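Search this site Enter keywords Go

Building Services 2: Course Handout
Unit 7. Flushing cisterns and the sizing of soil drainage
Prepared by Remigiusz Głowacki. Revised January.

7.1 Scope
These notes cover the discharge of WCs into a gravity drainage system. Pumped and vacuum systems are dealt with in Unit 9. Read them with the worked sheet for the Skostthorpe housing block.

7.2 The flush
A wash-down pan is cleared by the momentum of the water entering at the rim. A siphonic pan is cleared by a pressure difference across the trap. Most domestic pans are of the first type. The flow rate rises quickly once the valve opens, holds near its peak, and falls off as the head in the cistern drops. For sizing purposes only the peak matters. For solids transport, the whole volume matters.

7.3 The trap seal
The seal is the depth of water between the dip of the trap and the overflow level. It may be lost by:
- induced siphonage, from flow past the branch in the stack
- self-siphonage, from full-bore flow in the branch itself
- back pressure near the foot of the stack
- evaporation

Self-siphonage is rarely a problem in WC branches, as the pipe does not run full.

7.4 Branch gradient
Too shallow a fall leaves solids stranded. Measure the fall along the invert. In the Skostthorpe sheet the branch is 2000 mm long; its fall is to be found by the student from the levels given on the drawing. 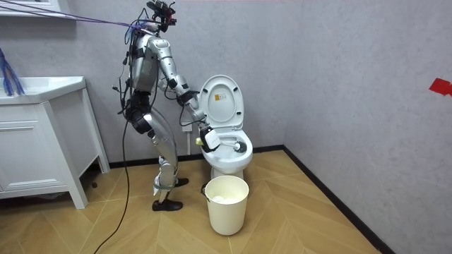

7.5 Simultaneous demand
Appliances in a building do not all discharge together. Each is given a discharge unit value, the values are summed, and the design flow is taken from the curve. Do not add peak flow rates directly. The Ukport office exercise has a total of 131 units. Read the curve to the nearest marked division and state the value used.

7.6 Exercise
Complete sheet 1007, parts 1 and 2. Show the units at every step.

Related items
Unit 6. Cold water storage
Unit 8. Ventilation of stacks
Ginting site visit: notes
Flodar workbook: corrections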